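LEIA-ME — Caderno de troca de processador (desktops Dell de escritório)

Versão de 24 de dezembro de 2022, sábado

Oi! Se você baixou esta pasta, provavelmente tem um desktop velho na bancada e quer trocar o processador dele sem estragar o soquete. Foi pra isso que comecei o caderno. Eu conserto e reaproveito computadores de escritório na oficina da Gumeo, quase tudo Dell que sai de empresa, e fui juntando anotações e fotos até a coisa ficar grande demais pro meu caderninho de espiral (que, aliás, está com uma mancha de café bem em cima da parte dos coolers).

O texto foi escrito aos pedaços. Tem parte bem detalhada e tem parte que é quase um bilhete pra mim mesmo. Fui arrumando o que deu.

O que tem na pasta

fotos/ — 104 fotos da bancada, em JPG, separadas por etapa: tampa, cooler, soquete, pasta, remontagem
notas/ — um arquivo de texto por máquina, com o que saiu, o que entrou e o que deu errado
planilha.csv — o resumo de tudo, uma linha por troca
LEIAME.txt — este arquivo

As colunas da planilha são estas:

maquina — o apelido que dei pro gabinete (não é número de série, tirei todos)
cpu_saiu e cpu_entrou — o modelo como estava gravado na tampa do chip
bios — a versão que estava instalada antes da troca
pasta — seca, mole ou ausente, no olhômetro mesmo
pinos — ok, torto ou duvidoso
obs — campo livre, às vezes livre até demais

O campo vazio quer dizer que eu não anotei. Não quer dizer "não tinha problema"! O Benjamín Ulloa caiu nessa quando fez os gráficos dele e me mandou uma mensagem muito educada e muito comprida sobre o assunto. A partir daí passei a escrever "ok" por extenso.

Antes de abrir

Desligue da tomada, segure o botão de ligar por uns segundos e só então abra a tampa. Encoste a mão numa parte de metal sem pintura do gabinete. Eu uso pulseira antiestática quando acho a pulseira, e vocês deveriam ser melhores do que eu nisso.

Confira também se a placa aceita o chip novo. O encaixe igual não garante nada: já tive máquina em que o processador cabia direitinho e a BIOS não fazia ideia do que era aquilo. Se for preciso atualizar a BIOS, atualize com o processador antigo ainda no lugar.

Os gabinetes compactos são os mais chatinhos. O espaço é curto, tem cabo passando por tudo que é lado, e em alguns deles uma peça de plástico cobre parte da placa. Quando ela sai fácil, tire. Quando não sai, trabalhe com calma e com uma luz de lado, que a luz de cima faz sombra bem onde você precisa enxergar. A Kanini Ondieki usa uma lanterninha de cabeça e eu ria dela até comprar a minha.

Cooler e pasta

Solte os parafusos em cruz, um pouquinho de cada vez. Se o cooler não quiser vir, gire de leve pra um lado e pro outro. Não puxe pra cima de uma vez, pelo amor de Deus! Pasta seca cola de verdade. Ligar a máquina uns minutos antes, pra esquentar, costuma ajudar.

Limpo a pasta velha com álcool isopropílico e um pano que não solta fiapo. Filtro de café de papel também serve, dica do Pongsak Rungrueang, que faz isso há muito mais tempo do que eu. Limpo a tampa do chip ainda travado no soquete. Depois de solto, ele fica fácil demais de escorregar da mão com o álcool.

O soquete

Esta é a parte que dá medo, e com razão. Nos soquetes de que trato aqui os contatos ficam na placa, e são fininhos. Você solta a alavanca da trava, levanta, e a moldura de metal abre junto ou logo depois, dependendo do modelo. Deixe a moldura bem aberta antes de chegar perto com o processador. Moldura meio aberta cai, e cai sempre na pior hora.

O chip a gente segura pelas laterais, com a tampa metálica pra cima, e sem encostar nos contatos de baixo. Procure os entalhes e a marquinha no canto antes de descer. É descer reto mesmo, sem arrastar, sem empurrar, e soltar quando ele assentar. Se ficou torto, levante reto de novo. A tentação de dar uma ajeitadinha com o dedo é enorme, eu sei.

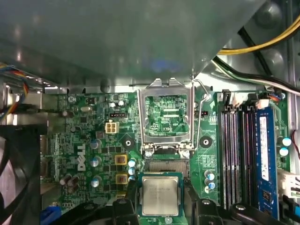 Soquete aberto numa placa Dell, com a moldura levantada e o processador seguro pelas laterais, logo acima da placa.

Depois de assentado, confira as quatro bordas. Nenhuma pode estar mais alta que as outras. Aí sim baixe a moldura e feche a alavanca. Ela faz força, e o barulhinho de metal rangendo no final é normal (na minha primeira vez quase desisti da profissão por causa dele).

Se achar um pino torto, pare tudo e tire uma foto bem de perto. Com lupa e uma ponta bem fina dá pra endireitar até 2 ou 3 vizinhos, quando estão só levemente caídos. Mais que isso eu anoto como "duvidoso" e separo a placa. Já salvei placa assim e já terminei de matar placa assim, então não me tomem como autoridade no assunto.

Quando o soquete for ficar vazio por um tempo, ponha a capinha plástica de proteção. Guardo todas num pote de sorvete. Sempre tem alguém que joga fora, e depois vem me pedir.

Remontagem

Pasta nova, uma gotinha no centro, tipo um grão de ervilha pequeno. Cooler de volta, parafusos em cruz, conector da ventoinha no lugar. Esse último eu esqueço mais do que gostaria de admitir, e é o primeiro erro que a máquina acusa quando liga.

Antes de fechar, olhe se algum cabo ficou encostando na ventoinha. Ligue com a tampa aberta, entre na BIOS e veja se o modelo aparece certo e se a temperatura não dispara. Eu deixo ligado enquanto almoço. Se na volta continua tudo calmo, fecho.

Sobre as fotos

Foram feitas na bancada mesmo, com a luz que tinha, e a qualidade varia bastante. Algumas têm reflexo no plástico ou sombra em cima da placa. Apaguei as muito tremidas e as que mostravam etiqueta de patrimônio dos clientes. O nome de cada arquivo começa pelo apelido da máquina, depois vem a etapa.

Na pasta da etapa "pasta" (desculpem o nome) faltam várias máquinas do começo, que são da época em que eu ainda não fotografava essa parte. Se um dia eu abrir de novo algum daqueles gabinetes, completo.

Uso e créditos

Pode copiar, imprimir, traduzir e usar em aula. Só peço que mantenha este arquivo junto, e que me avise se achar erro. A Solène Renaud já está passando as notas pro francês, e a Radka Zupan revisou a planilha inteira e padronizou os nomes dos modelos, que eu escrevia cada dia de um jeito.

Pendências

Separar as notas de torre e de gabinete compacto
Refazer as fotos da etapa de remontagem, que ficaram escuras
Anotar a marca da pasta térmica usada em cada troca
Escrever a parte sobre memória, que me pediram e eu prometi pra janeiro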